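Odds and Ends from the Bardale Workbench
Posted June 17, 2022 by Howard Sedgwick

Welcome, and thank you for stopping by! I have been meaning to put up a new gallery page since December, when the last one went up, and what with one thing and another (mostly a leaky roof, and then the gutters) it has taken me until now. Folks who visited before will remember the Winosel clock parts and that long run of pulleys, and a few of you wrote in very kindly to ask for more gears. I do love a gear, so I was glad to oblige. There are only a handful of pictures in this batch, but they load large, so give them a moment if your connection is as slow as mine.

Dark gray cloth, with its creases

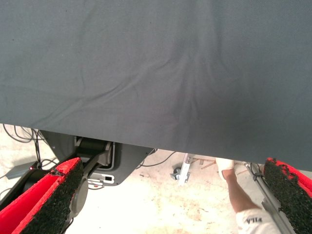

A metal spur gear, standing on end 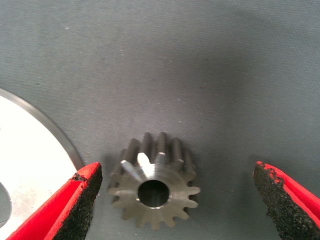
Cables and a power adapter brick, with the tabletop over them
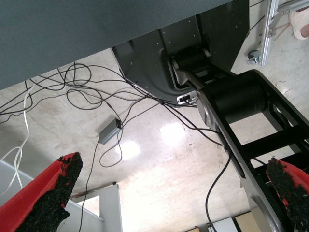 My own fondness for gears goes back to a drawer of them I bought at the Ritolberg swap meet for 30 dollars, all in a heap and not a label among them. I spent most of a winter sorting that drawer and enjoyed every evening of it. A plain spur gear like the one in the second picture is still my favorite kind to look at, with its pointed teeth going all the way around and that round dark bore in the middle, and I like how a few teeth near the top catch the light and go nearly white while the others stay a dull brownish gray. The Miettinen pages on the old site have plenty more, if you have an evening to spare.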